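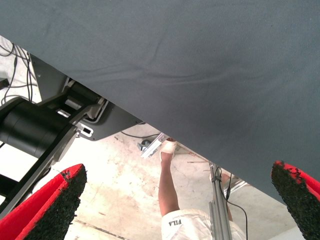
**Trullow to open household linen workroom in Kastton**

KASTTON, November – Home textiles company Trullow will open a workroom in Kastton this month for washing, folding and repairing flat sheets and other large household cloth. The workroom takes over the ground floor of the former Vondráček building and will handle up to 2,000 pieces a week.

Customers can drop off sheets, doona covers and tablecloths from 7 am. Each piece is checked for thin patches and loose hems, folded to a standard size and tied with cotton tape. Grey and other dark colours are washed separately from whites.

"Big sheets are awkward to fold neatly on your own, and most people end up rolling them into a ball at the back of the cupboard," said workroom manager Rozália Jelínek. "We fold them so the edges line up and they sit flat on the shelf."

Minor hem repairs are included in the price. Larger repairs are quoted before work begins.

Trullow has 300 households signed up through its Kinby subscription, which covers 2 collections a month. There is room for a further 200 before the end of the year.

Enquiries about subscriptions should go to Reynaldo Abella, customer services. Media enquiries: Marek Krajčí, Trullow head office.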